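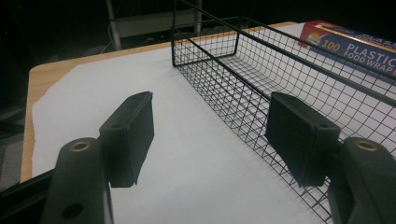

OK, thread time. I spent most of this week inside our gripper width estimator and I need to get it out of my system. 1/

Background for the new folks: Shim is the little tool we use to turn hand-held gripper recordings into something a policy can learn from. It takes the video, works out the gripper pose and the finger opening for every frame, and writes it all out for training. 2/

Pose is fine. Pose has been fine since Pilbridge (our last release, yes we name them after villages). Opening width is where I've been losing my mind. 3/

The old code tracked one finger and mirrored it. Cheap, fast, works great until that finger goes in front of something with a lot of thin dark lines. Wire racks! Mesh! Anything with a grid! The edge detector sees a hundred lovely edges and picks whichever one it likes best. 4/

I went through 84 episodes by hand to see how bad it was. In 12 of them the width jumped by more than a centimeter between neighboring frames. Fingers don't do that. Mine don't, anyway. 5/

And the policy learns it, that's the annoying part. We had one that would do this tiny nervous pinch on the way to a grasp and I blamed the controller for two days (sorry, controller). 6/

So, new version: fit both fingers separately, then make them agree. If left and right say different things, trust the one with the lower residual and mark the frame. If both look bad, leave a gap and let the smoother fill it in. 7/

The smoother is nothing fancy, just a Kalman filter with a speed limit on it. I tried something cleverer in a branch called Stukley and it was slower and worse, so may it rest in peace. 8/

Reran the same set last night. Down to 2 bad episodes, and in both of those one finger leaves the view completely, so I can live with that. 9/

It did cost us some speed. One long recording is 725 frames and I can now go refill my coffee while it runs. Most of that is me calling the fit in a plain Python loop like an animal. 10/

Next up is exporting the per-frame confidence so Trellix (the planner side) can down-weight the gaps during training. Right now it treats a filled-in width exactly like a measured one, and I don't love that. 11/

Branch is called two-fingers if you want to poke at it. Please throw your ugliest clips at it, especially shiny stuff, I've barely tested shiny stuff. 12/12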